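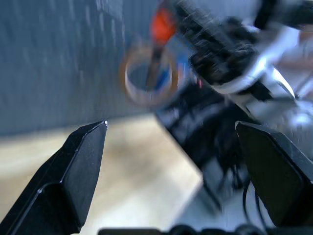
4.3 Comparing the Ornen and Jekurmont grippers

The Ornen sheet claims a cleaner grasp at any speed. Test that yourself before you order a second one.

1. Mount the gripper and open the fingers all the way.
2. Set the wrist camera to 20 frames per second. The Trarance controller also offers a "smooth" mode — leave it off, as it hides dropped frames.
3. Run 23 slow grasps on one object. Log every miss, including the ones you want to blame on the object.
4. Repeat at full speed with the same object and the same start pose.
5. Swap grippers and repeat steps 1 to 4.

Note: Wrist images smear when the arm moves fast. Don't score a grasp from a blurred image. Stop the arm and look.

CAUTION: With two arms on one table, park the second arm before changing fingers. The software hold is not a lockout, whatever the menu calls it.

Our own log stands at 193 grasps. I wouldn't pick a winner from that yet.

Questions: Ieuan Skyrme, Hauser bench, ext. 303 | © Hauser | Back to top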